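3.2 Salt in home-cooked soups

We collected 208 recipes for vegetable and fish soups from the Neltow recipe archive and worked out the sodium in one bowl of each. The saltiest came to 2,730 mg, nearly all of it from stock cubes.

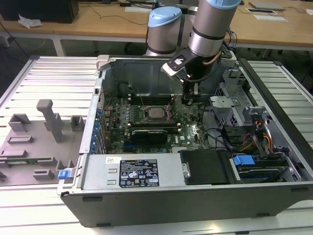 Figure 2. Open desktop tower on the workbench, with the arm's gripper above the motherboard.

Recipes using homemade stock were lower — 968 mg at the median.

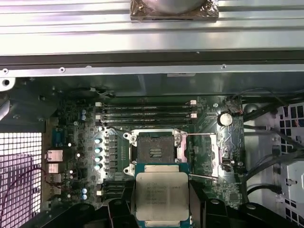

4 min read

Portion size was harder to settle. Stevens and Herath weighed servings in home kitchens in December, and we use their bowl here.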